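Morning, before coffee

Slept badly again. The new pillow was supposed to fix that. It cost more than my shoes and came with a leaflet about the neck, written by somebody who has plainly never had one. I am giving it until the end of December and then it goes to the dog.

The letter from the Duvbridge Allotment Society was still on the table where I left it. They want all of us to switch to the "no-dig method" next season. No forks, no spades, just cardboard and compost piled on top, and the worms do the rest. Styliani Gkikas is all for it. She went to a talk in Claralura and came back with the look people get after a good sermon. She says her yield will double. I asked her double what, and she said I was being difficult.

I probably was. But I have dug that plot for 16 years and the worms never struck me as underemployed. The speaker had a chart, she said. I'd like to know who weighed the carrots. A man who sells compost by the truckload is going to find that compost works - I would too, in his place.

Still, I read the thing through twice, and the part about weeds made some sense. Digging does bring up old seed. I've seen it with the poppies. So I may try one bed, the sour one by the fence, where I have nothing to lose but a few beets.

Went through the shed list after that. Two trowels missing, twine gone to mush, onions fine. The seed potatoes need to be up off the floor and in the cool before the real cold comes, and a solid blue crate does that as well as any fancy rack.
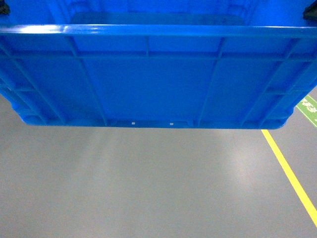

Evening

Compost prices. I called the place in Rurkov and they quoted me 478 dollars for enough to cover the whole plot, delivered to the gate and not one foot past it. The other outfit wanted 654 for what sounded like the same stuff with a nicer name. So the method that saves all the work starts with moving a small hill by wheelbarrow. I wrote that down to read to Styliani.

She called before I could. She has ordered hers already. Her cardboard is coming from the appliance store, and she wants to know if I'll help flatten it. I said yes, mostly to look at the tape, which the leaflet says rots away in a season. I doubt it.

Rain on the roof now. Soup for supper, too much pepper. Must find the lid for the water barrel.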